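Trudimier Community Boards > Arms and Teleop > Recording demos

Topic: Two-arm handoffs by remote control, am I doing this wrong?

solderpaw
Posted August 13, 2024
Okay, long post, sorry in advance. I've been recording demos for a two-arm task for a while now and I've hit the point where I can't tell if my data is bad or if I'm just tired of looking at it. I drive both arms with a pair of leader arms, one in each hand, sitting off to the side so I can watch the table and the wrist camera views on a monitor. The task is tin box plus padlock. I want the policy to use one arm on the box and the other on the lock, and eventually do the whole thing from wherever the box happens to be sitting.

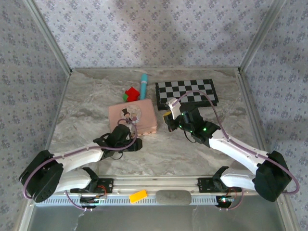
My problem is pace. When I started I was slow and careful, and a demo took forever, with all these little hesitations in it where I was basically thinking out loud with my hands. Now I'm a lot quicker, but the early ones are still in the set. I trained on everything and the arms hesitate in the exact same style I used to. It's kind of like watching an old video of yourself dancing.

So do I throw out the early stuff? I have 54 good demos total and I'd hate to go down to half of that. Also I leave other junk on the table on purpose (blocks, a marker, the calibration board) and I'm starting to wonder if that's smart.

mossy_kinematics
Throw them out. I know it hurts. I kept my first batch from a drawer task and the thing would reach for the handle, stop, back off a little, and reach again, because that's what I did when I couldn't judge depth on my cheap monitor. I dropped every one of them, recorded new ones over a weekend, and the stutter went away.

And yes to clutter, but move it between takes! If the marker is always in the same place you've just given it a landmark.

gearboxgrandma
I'm going to disagree with mossy here. Pauses aren't all the same thing. If you stop because you're confused, sure, cut it. If you stop right before closing the jaws on something small, I want that in there, it's where the arm gets a good look. I trimmed all the pauses out of a set once with a script (if the joints didn't move, drop the frame) and the grasps got way worse. It would come in at full speed and clamp on air.

My vote is to rewatch them and sort by hand. 54 isn't that many. Make tea.

mossy_kinematics
Fair, I never tried sorting them. I still say new demos are cheaper than an afternoon of squinting at old ones.

tiltwire
What do your wrist views look like during the lock part? When I did anything with keys my fingers blocked the keyhole from every camera I had and I was driving on vibes. If you can't see it, the policy can't either.

solderpaw
The lock part is better than I expected, mostly because the other arm gets a view of it. From one wrist I can see the lock in the other arm's fingers, key and rings included. Grabbed this for you: 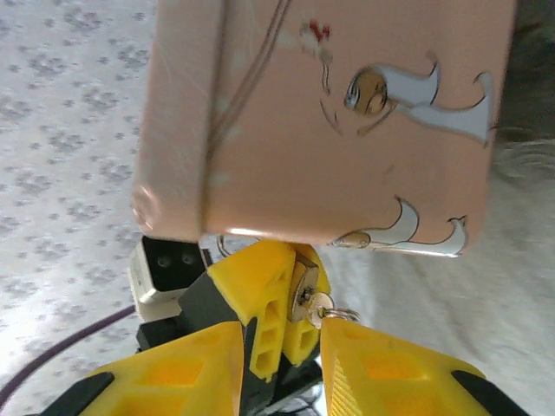

Wrist view, padlock and key in the other gripper.

What I lose is the box. Once I'm in that close the tin fills up a big piece of the picture and I have to look over at the table to know where I am. I try not to do that because somebody on here (gearboxgrandma maybe?) said if you're driving off information the cameras don't have, you're cheating.

gearboxgrandma
That was me, and I stand by it. Hang a towel between you and the table for 4 demos and see what happens. You'll find out fast which steps you've been doing by peeking.

batchnorm_bob
Towel test is great for learning, terrible for your mood. Fwiw the folks at the Hirkidbridge makerspace have the opposite rule, they let people stand right over the table and drive however they like, as long as there's an overhead camera recording. Their laundry folding demos came out fine. I think the peeking thing is a bit overblown if you have a fixed view of the whole workspace.

tiltwire
Laundry is big and soft, bob. A key is neither of those.

batchnorm_bob
lol okay. Still think it's overblown.

solderpaw
I tried the towel! I lasted 2 demos and then took a long walk. But gearboxgrandma was right, the spot where I fell apart was bringing the second gripper in next to the first. I had no idea how much I was leaning over to look at the gap.

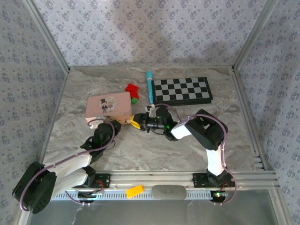 The other thing I changed is how I hold my own hands. I used to move both leaders at once the whole time, and I was making a mess of the approach without noticing. Now I get the left one where it needs to be and leave it there, and only then do I bring in the right. It matters most where the two tips end up almost touching beside the pink box, with the left one right up against the corner, and any wobble in my left wrist would knock everything. Parking one hand makes the recordings look kind of boring, but boring seems to train better? I've got a small run going now with only the new ones and I'll post how it does.

mossy_kinematics
Boring is good. Are you resting your left elbow on something? I put a rolled-up sweatshirt under mine and it helped more than any setting I ever changed.

newtoleaders
Jumping in with a beginner question, hope that's ok. I just got my leader arms set up with the Laryea driver and mine drift down when I let go, so I can't really park one. Is everybody just holding them up the whole time??

tiltwire
Turn on gravity hold if your build has it. If not, rubber bands off a hook above the desk. Ugly but it works. I ran mine that way until October of last year and only stopped when I moved desks.

newtoleaders
Rubber bands it is, thank you!

gearboxgrandma
Just check you can still reach the bottom of your range with the bands on. Mine pulled up hard enough that I never quite touched the table and every single pick was high.

batchnorm_bob
solderpaw, how many steps are you training for on the small run? I've had small sets look hopeless early and then come together.

solderpaw
I have it saving every 2,000 so I can go back and compare. First checkpoint was nonsense, it just sort of waved. Second one went for the box with the left arm and stayed put, which made me yell loud enough to scare the dog.

And I did end up sorting the old demos, by the way. I kept the ones where I only slowed down near the lock and dumped the ones where I was wandering. So I guess mossy and grandma each get half.

mossy_kinematics
I'll take half.

batovton_lurker
Can you share how you named the keepers? I have a folder called good, a folder called good_new, and a folder called good_real, and I no longer trust any of them.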